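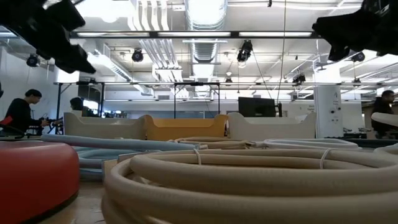 How much should you set aside for spares on a two-arm setup? Roughly a fifth of what the arms cost, and more if you're buying fingers from a small shop that takes forever to ship.

OK so budget notes, typing fast, the order has to go in before February.

Two arms, two grippers. That part's settled. Bok-nam Sun wanted the Ryu grippers, I wanted the Odisard ones, we went Ryu. Fine. They're 1,000 each and the replacement fingers are 200 a pair, which hurts a bit when you multiply it out. Putting down 4 pairs. Last year I put down one and we spent teh spring waiting on a package.

Stuff to handle — this line always gets laughed at and always goes over. Coiled hose, beige and light blue and off-white, trays with the wavy edges, zip ties. Hose is great practice because it bends and never sits the same way twice. Also cheap! But you need more of it than you think, and different thicknesses, and I'm asking for 600 this time instead of sneaking it in under "misc."

Skaltum quoted us for a new table. Too much. Nustby has a plain one, shorter legs, will probably do. Need to check the bolt pattern, I wrote it down somewhere.

Lights: not buying any. Enough hanging off that ceiling already.

Things I forgot last time and am writing here so I dont again:
shipping on anything heavy
a second power supply
cable, always cable
the service plan (read what it covers first, the Skaltum one left out the wrist)

Still going back and forth on a third arm. Bok-nam says wait a year. I say get the quote anyway, quotes are free. Will post the final sheet once the numbers stop moving — prob after the holidays.

2021-12-25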